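Bettdecke

Die Bettdecke (in Österreich und Bayern oft Tuchent, in der Schweiz Duvet, im Norden gern auch Oberbett) ist eine mit Federn, Daunen, Wolle oder Fasern gefüllte Stoffhülle, unter der man schläft. So weit der Satz, den jedes Lexikon bringt. Ich führe diese kleine Haushaltskunde jetzt schon eine ganze Weile und habe mich vor der Bettdecke immer gedrückt, weil es so viel dazu zu sagen gibt! Also los.

Name und Herkunft

Das Wort Duvet kommt aus dem Französischen und meint eigentlich den Flaum, also die Füllung. Das fand ich immer sehr hübsch, dass da eine ganze Decke nach ihrem Inhalt heißt. Plumeau (bei meiner Oma »Plümo« gesprochen, mit Betonung hinten) hängt mit dem Wort für Feder zusammen und bezeichnet meistens das kürzere, dickere Ding, das nur halb über die Beine reicht.

Federbetten gehörten in vielen Gegenden lange zur Aussteuer. In England schlief man dagegen bis weit ins zwanzigste Jahrhundert hinein vor allem unter Laken und Wolldecken, und mein Brieffreund Peadar Mulligan, der in Irland aufgewachsen ist, schwört bis heute auf drei Wolldecken übereinander. Bei ihm zu Hause in Stedham habe ich einmal übernachtet und mich die halbe Nacht nicht umdrehen können, so fest war das alles unter die Matratze gestopft.

Füllungen

Daune und Feder werden gern durcheinandergeworfen. Die Daune hat keinen durchgehenden Kiel, sie ist ein lockeres Büschel und schließt sehr viel Luft ein. Die Feder hat einen Kiel, ist schwerer und pikst, wenn das Inlett nicht dicht genug gewebt ist. Fast alle »Federdecken« sind Mischungen, und auf dem Etikett steht das Verhältnis in Prozent.

Schafwolle wärmt etwas flacher und nimmt viel Feuchtigkeit auf, Kamelhaar ebenso (teuer, aber ein Traum). Baumwolle ist etwas für den Sommer. Bei den Kunstfasern hat sich unglaublich viel getan – meine Duggan aus Hohlfaser habe ich seit 6 Jahren, und sie bauscht sich nach dem Waschen immer noch auf wie am ersten Tag. Die Kumik, die vorher da war, wurde schon im zweiten Winter klumpig, aber die hatte ich zugegebenermaßen auch viel zu heiß getrocknet.

Steppung

Damit die Füllung nicht komplett ans Fußende wandert, wird die Decke abgesteppt. Bei der Karosteppung laufen die Nähte durch beide Stoffseiten, das hält gut, hat aber an jeder Naht eine dünne Stelle. Kassettendecken haben innen Stege aus Stoff, dadurch bleibt auch zwischen den Kammern Platz für Füllung. Ganz alte Federbetten sind überhaupt nicht gesteppt, die muss man jeden Abend neu zurechtschütteln (ich liebe das ja).

Das Schütteln und Lüften
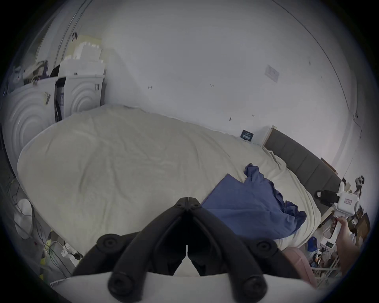 Gelüftet wird morgens, und zwar bevor man das Bett macht. Ich schlage die Decke zurück, reiße das Fenster auf und gehe erst einmal frühstücken. Im Winter darf sie gern kurz ins Freie, trockene Kälte tut ihr gut. Pralle Sonne mögen Daunen dagegen gar nicht, sie werden spröde davon. Und bitte nicht mit dem Teppichklopfer draufhauen!

Waschen

Bei den meisten Daunendecken reichen 40 Grad, sofern das Etikett nichts anderes sagt. Wichtiger ist die Trommel: Die Decke muss sich darin bewegen können, sonst wird sie außen sauber und innen bloß nass. Ich nehme flüssiges Feinwaschmittel, wenig davon, keinen Weichspüler. Zum Trocknen kommen 2 saubere Tennisbälle mit in den Trockner, und zwischendurch hole ich alles heraus und zupfe die Klumpen auseinander. Das dauert. Mairéad Foley, von der ich den Trick mit den Bällen habe, rechnet dafür einen ganzen Nachmittag ein und bügelt nebenher.

Bezüge

Knöpfe, Reißverschluss oder Hotelverschluss – da gibt es regelrechte Glaubensrichtungen. Ich bin für Knöpfe, weil sich ein einzelner leicht ersetzen lässt. Bezogen wird am besten auf links: Arme in den Bezug, die hinteren Ecken greifen, damit die Deckenecken packen und alles überstülpen. Mein Leinenbezug von Malholm ist inzwischen so weich, dass ich ihn auch im Winter nicht mehr gegen Biber tausche.

Siehe auch: Inlett, Kopfkissen, Plaid, Tagesdecke, Wärmflasche

Zuletzt ergänzt: 2024-08-31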